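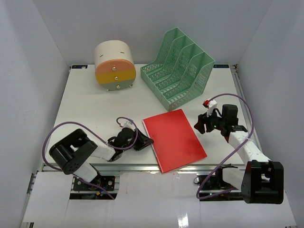 Drawer unit with three colored drawers and a mint-green file organizer with four compartments.

Brideo opens home storage shop in Irnstead and starts collection of used organizers

Irnstead, 9 October 2023 – Brideo, the retailer of small storage goods for home and office, has opened its new shop in the center of Irnstead. It is the second shop of the company, after the one in Cokden, and it offers 1,242 different articles for desks, kitchens, bathrooms and children's rooms.

The shop is located in the former post office on Makori Street. The building was renovated during the summer, and the work was finished in September. The old counter hall was kept and is now the main sales room. The upper floor has a repair desk, where customers can bring a broken handle, hinge or drawer runner and have it replaced for a small fee.

Together with the opening, Brideo begins a collection of used organizers. Customers may return file holders, boxes, trays and small drawer units of any brand, also when they were not bought at Brideo. Articles in good condition are cleaned and given to schools in the Irnstead district. The others are sorted by material and sent to recycling.

The same collection was tested in Cokden before. During the test, customers brought back 3,856 pieces, of which 633 were given to schools. The company wishes to collect 3,000 pieces in Irnstead in the first year.

"Many households have storage articles which they do not use anymore, and they keep them in the cellar," the company states. "We want to make it easy to pass them on – also for people who do not buy anything from us."

For each returned article the customer receives a voucher, which is valid in both shops for six months. Furniture, electrical articles and glass cannot be accepted.

About Brideo
Brideo was founded in Cokden as a paper goods store and sells storage articles for private homes and small offices. Press pictures and further information are available from the Brideo press office in Cokden.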